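Notes for talk, August 18, 2018
Decha Kaewsai
Soup for a Crowd: What We Learned at the Plernstead Kitchen

Slide 1. Say hello. Mention that the handout has the recipes, so people don't need to copy anything down.

Slide 2. Background. Plernstead serves lunch four days a week. Last December we gave out 473 bowls of soup in one week, our highest number so far. The kitchen was built for much less than that. Show the floor plan and point to the narrow door by the sink.

Slide 3. Stock. We make it the afternoon before. Bones and onion ends go in first, carrots later. Skip the salt at this stage. Salt goes in on the day, after the beans, and one person does it. We had two people salting once and had to throw out the pot.

Slide 4. Cooling. This gets the most questions, so slow down. A deep pot left on the counter stays warm in the middle for hours. Divide it into shallow pans, put the pans in ice water, stir, then refrigerate. Write the time on the tape. (Pass the sample log around.)

Slide 5. Serving. We changed ladles in the spring. The old one held too much and the last people in line got less. The new one holds 6 ounces, and two ladles make a portion. Bread goes at the end of the table so people have a free hand.

Slide 6. Costs. Dried beans are the cheapest thing we buy. Canned tomatoes went up. Kwok delivers twice a month and will take back unopened cases. Hestedard is cheaper on rice but has a minimum order.

Slide 7. Bowls. Wide ones cool the soup faster and are easier for children. They also take up more shelf space. Leave this slide up for questions.

If asked about dishwashers: ours is old, I can't recommend a model.
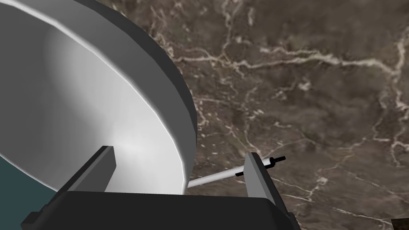 Slide 7: White bowl with a dark gray rim, computer rendering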